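Plarkirow-Klappentexte

Klappentexte und Verlagsankündigungen zu Liebesromanen, überwiegend Western, Kleinstadt und Ranch. Sammlung für Genre-Klassifikation und für Versuche mit Kurzfassungen.

Inhalt

2.218 Texte aus 171 Reihen, je Zeile ein Datensatz im Format JSONL. Davon sind 62 Texte Sammelbände, erkennbar am Feld sammelband. Die Datei ogura.jsonl enthält die Texte, fastus.csv die Zuordnung von Band zu Reihe.

Felder

id: laufende Nummer, bleibt zwischen den Versionen gleich
reihe: Name der Reihe, leer bei Einzelbänden
band: Nummer innerhalb der Reihe
text: Klappentext ohne Pressestimmen
motiv: Schlagwörter wie Jugendliebe, Rückkehr, Scheinehe
sammelband: ja oder nein

Aufbereitung

Bestsellerhinweise und Zitate aus Besprechungen wurden am Textanfang und am Textende entfernt. Mitten im Text stehen sie teilweise noch. Fehlende Leerzeichen nach Satzzeichen sind nicht korrigiert - wer Sätze trennen will, sollte das vorher erledigen. Die Motive wurden von zwei Personen vergeben, bei Abweichung gilt die zweite Durchsicht.

Bekannte Mängel

Die Reihe Larwood ist doppelt erfasst, einmal mit und einmal ohne Untertitel. Bei Neuauflagen fehlt oft die Bandnummer. Die Korrektur ist für Juli vorgesehen.

Nutzung

Nur für Forschung und Lehre. Die Rechte an den Texten liegen bei den jeweiligen Verlagen. Fehler bitte mit Angabe der id melden.
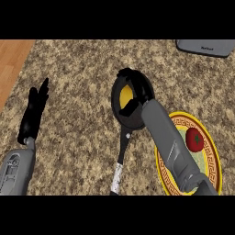
Abb. 1: Simulierte Szene, Arbeitsplatte aus Granit mit zwei Roboterarmen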